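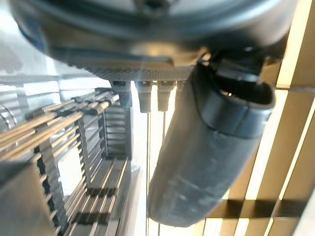

The commissioner of the Sedum League picked up on the first ring, and before I could even say hello he wanted to know if I kept a minor league roster. I do (it's bad), and we were off.

Sedum is a roto auction keeper league, 5x5 with on-base percentage instead of average, and it has been going for 21 years. He asked me to leave his name out, mostly so that people at work don't find out how he spends his lunch hour. I've wanted to talk to him ever since a reader told me about their rule on keeper salaries, which is the meanest one I've come across.

Most keeper leagues tack on five bucks a year. Sedum goes up $4 the first time you keep a guy, then doubles it every season after that. "So a $3 closer is seven, then 15, then 31," he told me. "By then you're throwing him back, and everybody gets a shot at him. That's what I wanted. We had one team sit on the same cheap outfield for six years and it was killing us."

I asked how the room took it when he brought it up. Not well! They voted on it at the auction, over sandwiches, and it passed by a single vote. The owner of that cheap outfield, whose team is called Rotach, didn't speak to him until the All-Star break. "He won it all the next season, so he's fine with it now."

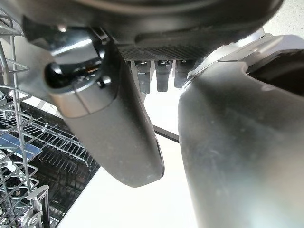
We got onto inflation, because you can't talk to an auction player for long without getting there. Each team has $260 to spend, and when the keepers are cheap all that leftover money has to go somewhere. He works out the number the night before and keeps it to himself. Last spring it came to 30 percent, so a $20 bat on anyone's printed sheet was really a $26 bat.

"People will not pay it," he said. "They've got their little dollar values and they sit there with their arms folded for an hour, and then they've got 70 bucks left and they're bidding on a fifth outfielder like he's Babe Ruth." His own plan is to buy two big names early, at prices that make the rest of the table laugh, and then go quiet until the middle innings.

I pushed him on pitching, since I always overspend there. He caps it at $75 and won't budge, and he'd take three decent starters over one ace every time. I'm still not sold. His team, Zilurura, finished fourth in ERA though, and mine finished somewhere I'd prefer not to print.

What about trades? The deadline used to be the end of August, and he moved it up to the last Sunday in July after a run of ugly dump deals. There's also a salary cap in season now, and you can't go over $325 at any point. "I still get complaints every year. Usually from whoever's in second."

Before we hung up I asked what he's keeping next spring. Long pause. He gave me one name, a $2 shortstop, and made me promise not to write it down until after the freeze date - so you'll have to check back in March.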